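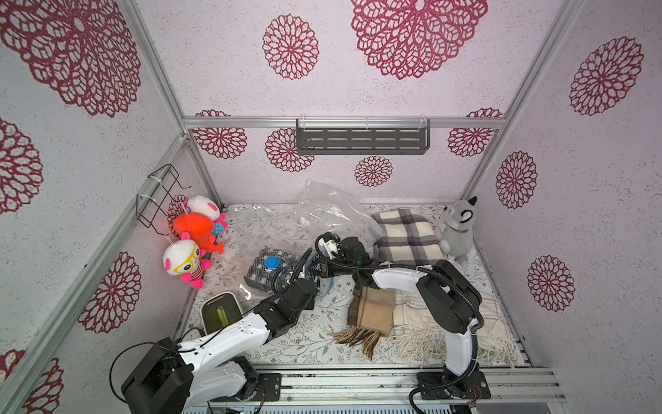
Shaohua thinks the doily paper is too much, and wrote as much in the margin of my last entry: with medallions that size on three sides, a patterned scarf disappears, and could we please go back to something plain? I have been turning that over all morning with my coffee. I see the point, but I'm not ready to give the paper up yet. The maroon on pale pink is cheerful, and the softer things (the plaid blanket especially) look to me like they belong to somebody's room instead of a stockroom.

December, 10:40. Winter corner, second arrangement.

Where we stand. The vine cloth is down on the floor and I like it very much, it's faint enough that it doesn't argue with anything. The white blanket with the gray and black check is folded toward the back, with the raccoon (Dehua insists it's a raccoon, I would not swear to it) sitting up against it in the corner. The tan and brown scarf is out front with the fringe fanned toward the viewer. I did try the fringe tucked under, and it looked like a dish towel, so out it stays.

The toys are another matter. All three of them are bunched on the left under the wire rack, and the orange fish shouts over the other two. The one in the yellow glasses is such a sweet thing and deserves more room! I'd like to bring it forward and let the polka-dot one have the wall to itself. Xiaoyan would sooner put the fish up on the gray hanging shelf, and she may be right, but I want to check the zip ties before anything goes up there.

The blue cap on top of the snowflake pouch I am pleased with. Dark gray knit pattern, plain round blue on top, very simple. Jinfeng asked whether the cap should go on the raccoon and I said no, and then thought about it all through the next hour, so perhaps that's a yes for the third arrangement.

Still to do:
Get the crumpled plastic bag out of the back. It catches the eye before the blanket does.
Decide on the clear wrap around the blue-rimmed piece, on or off. Enda says on until the Arnport list is settled.
Find a better home for the little white container with the green window. It's all alone at the front left.
Write up labels 939 and 1186, which I promised Dehua before lunch.

For Shaohua: there are 2 rolls of the plain cream left in the Bikberg cupboard. If the third arrangement still looks busy to you, I'll help you hang them over the back wall first and we can leave the sides as they are.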